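Torncombe Village Halls Damp and Ventilation Programme
Progress report to the funder, period ending December

1. Summary
Work at the Torncombe and Skindgate halls is on programme. Sub-floor vents have been cleared at both sites and the extract fans at Skindgate are in use. The lime replastering at Torncombe is 2 weeks behind owing to late delivery of materials. No change to the grant total is requested.

2. Monitoring
Humidity loggers were fitted in the main rooms and stores. Mean relative humidity in the Skindgate store was 74 per cent over the period. The target in the grant agreement is 65 per cent or lower by the end of the heating season. Readings are taken hourly and downloaded monthly.

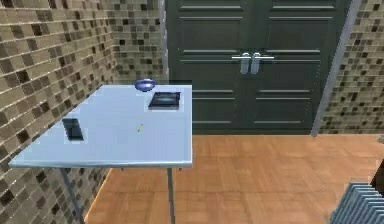 Will the Skindgate store need a dehumidifier as well as the fans?
A decision will be made once a full heating season of readings is available. The fans were sized for the store without one, and the running cost of a dehumidifier is not in the present budget.

3. Works
The blocked gully on the north side of Torncombe was dug out and relaid. Ground level against the wall was lowered by 400 mm and a gravel margin formed. Nazari, the plastering contractor, has removed the cement render from the lower walls. Moisture readings in the exposed masonry are being logged before the first coat is applied. Butano has serviced the boilers at both halls and replaced 8 radiator valves.

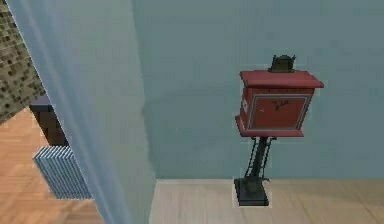 Report prepared by the Programme Office, Torncombe
Issued 24th March

4. Expenditure
Spending is within the approved headings. The underspend on plastering is a matter of timing and will be carried into the next period. Retention on the drainage contract is held until the defects inspection.

5. Next period
Replastering at Torncombe to be completed. Loft insulation at Skindgate to be priced. Logger batteries to be replaced at both halls.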